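Notebook, January - lunch service trial, Cokudeck counter

Second try at the hot line. Pans out at 11:15, doors at 11:30. Same dishes as last time except the lentils, which Kamlesh Sengar made thicker so they wouldn't run into the rice on the plate.

Portions set out: 210. Rice pans weighed before and after, tare 800 g each. I forgot to tare the small one and took it from the old sheet.

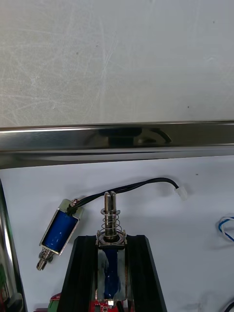 The line backed up at the bread again. People stop there, put the plate down and look for butter. Moved butter to the far end at noon and it went better after that, but the first rush was over by then so I don't trust it yet.

Rice left over: 19 portions. Lentils gone by 12:40. Potatoes hardly touched. I tried them at 12:30 and they had gone leathery on top, so I'd have skipped them too.

Plate size: used the Maurya plates, smaller than the Nondunden ones. More people came back for seconds, less in the scrap bucket. Need the bucket weight from Kamlesh, he wrote it on his hand. 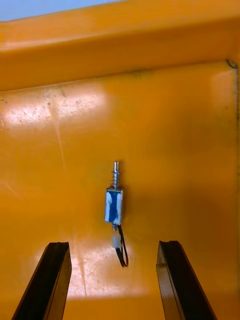

Holding temps

Soup fine all the way through. Rice dropped after 12:15 when the lid was left off. Potatoes were hot enough, just dry. Next time half pans, 400 g of sauce in each, and swap them at the half hour.

Lirnetville kitchen wants to know if they can run the same menu with one person serving. Not with the bread where it is. Told them to wait for the next trial.

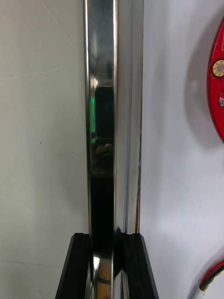

For next time

Butter at the far end from the start
Tare every pan, the small one too
Second ladle for the lentils
Ask Kamlesh for the bucket weight before he washes up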